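Open day at the Benkirane kitchenware works, Clillmont

We went over on 3rd November, when the works opens its doors to visitors. Entry is free but you have to sign in at the side gate on Nerna Road. They let people in 40 at a time, and we waited through one group.

The tour starts in the wood store, goes past the lathes and ends in the finishing room. Handles are shaped first and lettered after that. The lettering is cut into the wood and runs lengthwise, so you turn your head to read it. The metal part goes on last, with a white plastic collar where it meets the wood.

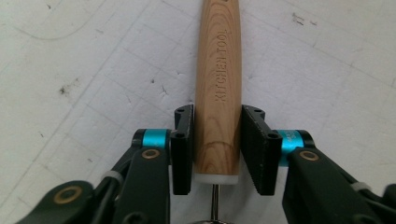

Hala Zerouali wondered whether the collar would hold up in a dishwasher, and said she washes anything with a wood handle by hand and oils it in January. The guide agreed about the oil and didn't say much on the dishwasher.

The grain differs a lot from one handle to the next. I liked the ones with dark curved rings near the collar. Seconds were on sale in the Wurner building across the yard, cash only. Parking is behind it, 200 spaces, full by the time we left.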